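Durnoner opens second furniture workshop in Hartley and extends its table repair service

HARTLEY, 23 Nov 2020 - Durnoner, the maker and restorer of solid wood tables, announces today the opening of its second workshop, in the town of Hartley. The new workshop will receive tables for repair and new finishing, and it will also produce the complete Clondunari line of dining and work tables. With this step the company brings under one roof the activities which until now were divided between the main workshop and a rented storage building.

Durnoner was founded by Amado Soriano, who learned the trade of cabinet making from his uncle and who still chooses the boards for every large order himself. The company began with repairs of old kitchen tables. The making of new furniture came later, when several customers asked for a table similar to the one they had brought for repair, but in a larger size.

"A table is used every day and it receives more damage than any other furniture in the house," said Amado Soriano. "Many people wrote to us in the past months that they now work, eat and help the children with school at the same table. They asked us if the surface can be saved. In most cases the answer is yes, and I am glad that with Hartley we can give this answer faster."

The repair service includes cleaning, removal of the old finish, filling of cracks, correction of loose joints and application of a new oil or varnish. Customers can choose if old marks should be removed completely or if some of them should stay. Before the work begins, each customer receives a written estimate, and no work is started without the signature of the customer. 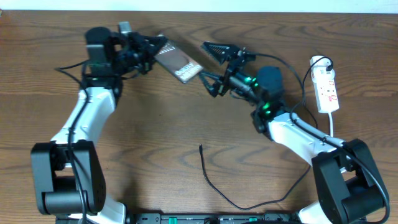
For the oil finish, Durnoner uses Momer, a hard oil mixed for the company by a small supplier in the same region. Momer is applied in 2 thin coats by hand, with light sanding between them. The oil makes the natural grain of the wood stronger to the eye, and for this reason the company asks customers to look at a sample piece first. Some customers prefer a paler result, and for them a water-based varnish is available at the same price.

Since the beginning of the service, Durnoner has repaired 3,417 tables. The waiting time in the main workshop had become too long for many families, especially before the holidays. The Hartley workshop has place for 40 tables at one time, in a room with controlled humidity, so that the wood can rest before and after the work. Tables which arrive from very dry or very damp homes will stay in this room several days before the sanding.

The Clondunari line consists of tables in three lengths, with straight or round corners. All tops are made from full boards and all legs can be removed for transport. From the opening, customers can order also a bench in the same wood. Drawers are offered for the two smaller lengths. The largest table does not have a drawer because its frame has a different construction.

The company will employ 16 people in Hartley. Part of them move from the main workshop and the others are new colleagues from the area, including apprentices who will learn both repair and new production. The training begins in the repair department. In the opinion of Mr. Soriano, a person who has taken apart many old tables understands better how to build a new one.

"When you open an old joint, you see the good decisions and the bad decisions of the person who made it," said Mr. Soriano. "I want that our apprentices see both before they cut their first board for a customer."

Due to the present health situation, there will be no opening celebration. Visits to the workshop are possible only by appointment, and visitors are kindly asked to wear a mask and to come with not more than one other person. Collection and delivery of tables continue as before, and the drivers can leave the table at the door if the customer wishes so. A day for all customers and neighbors is planned for May, if the rules allow it at that time.

Requests for repair can be sent by e-mail or by telephone. It is helpful to include the length and the width of the table, the kind of wood if it is known, and a short note on the damage. Orders for the Clondunari line are accepted at both locations.

About Durnoner
Durnoner repairs and produces solid wood tables for private homes, schools and small offices. The company works from its main workshop and from its new workshop in Hartley.

Press contact
Durnoner, Office of Amado Soriano, Hartley workshop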